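Print this page | E-mail this page
Search this site Go

Marsden Evening Classes: Growing Under Glass
Handout 2, Ripening and picking

Hello again! I'm typing this up from my scribbles, so forgive the jumps. Last time we got as far as feeding and then Wayne Tapley asked about green fruit at the end of the season, and I promised a proper answer.

Tomatoes carry on ripening after they're picked, as long as they've started to turn. The fruit makes a gas called ethylene, which sets the colour change going, and a ripe one nearby will help the others along (so will a banana, in a paper bag with the top folded over). Warmth matters far more than sunshine. I used to line mine up on the windowsill like everybody's gran did, and they went soft on one side. A drawer in the kitchen does the job much better.

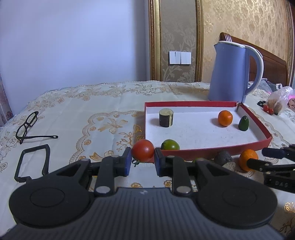 Picking

Go by colour first, then give a gentle squeeze. A ripe tomato gives a little and comes away at the knuckle, that small swelling on the stalk, if you bend it back with your thumb. Don't tug! I lost a whole truss that way in my first greenhouse.

Once the nights drop below 10 degrees I stop waiting and bring everything in, usually late September at Trimton, though Sheila Stockdale says hers go on longer against her south wall.

Keeping

Leave them out of the fridge until they're fully ripe. Mine get looked over every 2 days and anything with a split goes straight into soup.

For next time: bring one fruit you've grown and a note of when it first showed colour. We start at 7.30 and I'll have the kettle on.

E-mail this page | Print this page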